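Print this entry | E-mail this entry
Reading time: 1 min

29/01/2025

Second pass through the cell rules with Hugo Manzano. The draft had 19 clauses and we struck 2, both repeats of the stop procedure.

Clause 4 now reads: jaws open and arm at rest before anyone reaches over the table. Leire Sepúlveda wanted "powered down" in place of "at rest". Left open until she has tried it over a full shift at Tinum.

Clause 7, finger inspection, is set at every 2,000 cycles. Check the grooves for wear and the base screws for torque, then sign the log. Initials are not enough. The log from September has three entries I can't attribute.

Clause 11, desks. Anyone seated in the same room counts as present for the risk sheet, whether or not they work on the arm. Hugo disagreed, then accepted the wording.
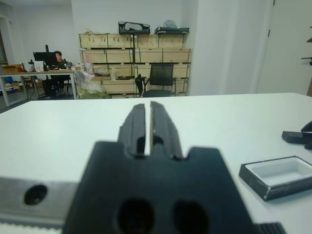 Gripper over the white table, tray at right, desk in use behind.

Tray position still has no written tolerance. I will mark the corners and measure drift before proposing a figure. Draft goes to Clollasel after that.

Contact | © Skudent | Back to top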